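Drunwood robotics club moves on to the kitchen

Students in the after-school robotics club at Drunwood have started their June project, and this time it's chores. Simulated ones. Teams program a two-armed robot to work in a computer-built kitchen, opening drawers, putting stuff away, leaving the rest of the counter alone.

The club has 27 members this term, split into teams. No hardware to buy, no parts to wait for, everything runs on the school's own computers. Club leader Ertuğrul Ekinci picked the kitchen after last year's maze project, which he says got finished too fast.

"They had the maze beat by the second week and then they were racing pencils," Ekinci said. "A drawer is harder than it looks. You have to get hold of the handle, pull straight, and know when to stop."

Each team gets the same task list. Open the drawer, deal with the cup, close the drawer. Points for a clean run, points off for bumping anything on the counter. Three tries per team on demo day and the best one counts.

Yu-na Jang, a junior, is writing the hand control for her team. She has logged 203 practice runs so far, 51 of them clean. Most of the bad ones went wrong at the handle, she said, with the fingers closing too early or coming in to low.

"I was moving the whole arm when I only needed to turn the wrist," Jang said. "Took me forever to see it."

Her teammate Muammer Bilgin has the other arm. His job is mostly keeping it from getting in the way, wich he says is a real job. The team now has both arms start from the same pose every time, so a bad run can be compared with a good one.

Sedetti, a local software shop, is lending a mentor for the project. Ross Aitken comes in after classes and goes through code with whoever wants it. He won't fix it for them. He makes them read it out loud line by line, and students say that part is slow but it works.

Demo day is at 4 p.m. in the school library, end of June. Families welcome, runs will be up on the big screen. Teams have to hand in their code and a one-page write-up the day before. Snacks after.

New members can still join but will be placed with an existing team. No coding needed to start. Sign up with Ekinci in the computer lab, any day before 3:30.
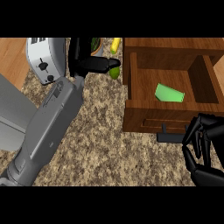 Also at Drunwood

Library computers will be tied up during the robotics demo. Anyone who needs to print should do it before lunch.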